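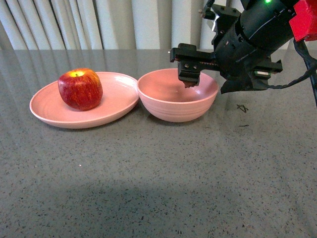

Section 4. Everyday Use and Care of Your Hedow Plates and Bowls

Read this section before you put the set into daily use. It covers the shallow plate and the deep bowl in all Hedow colors. Cups and lidded jars are in Section 5.

4.1 Before first use

1. Take each piece out of its paper sleeve and check the rim with a fingertip. If you feel a chip or a sharp spot, set the piece aside and see Section 8, Returns.
2. Peel off the sticker on the base. Rub off leftover glue with a little cooking oil on a soft cloth.
3. Wash every piece by hand in warm water with mild dish soap.
4. Dry with a towel, then leave the pieces right side up on a rack for 25 minutes before stacking.

NOTE: Faint rings on the inside of the plate and low ridges around the outside of the bowl are part of the finish. They are not cracks. Color may vary slightly between a plate and a bowl from the same box.

4.2 On the countertop

1. Wipe the counter before setting anything down. Grit under the base will scratch stone and laminate.
2. Set the plate and bowl flat, at least a hand's width in from the edge of the counter.
3. Leave a finger's width between rims. Pieces that touch can chip when one of them is moved.
4. Lift the bowl with both hands under the sides. Do not pick it up by the rim when it is full.

4.3 Fruit and other dry foods

The plate is wide enough for one large apple with room left to cut it. Use the bowl for fruit you plan to keep out for a few days.

1. Wash and dry fruit before it goes on the plate. Water that sits under an apple can leave a dull mark on the matte finish.
2. Put heavy fruit in the bowl first, then softer fruit on top.
3. When slicing, use a board. A paring knife is fine for a quick cut on the plate, but it will leave gray lines over time -- see 4.5.

CAUTION: Do not drop hard fruit into an empty bowl. Lower it in by hand.

4.4 Heat and cold

Do not use either piece on a burner, under a broiler or in the freezer. Let a piece from the refrigerator stand for 21 minutes before adding hot food.

4.5 Removing marks

1. Mix baking soda with enough water to make a paste.
2. Rub gently along the rings, not across them.
3. Rinse and dry. Repeat once if needed.

Do not use steel wool or bleach. Berry and beet stains may take two or three washes to fade.

Section revised 2 July 2022.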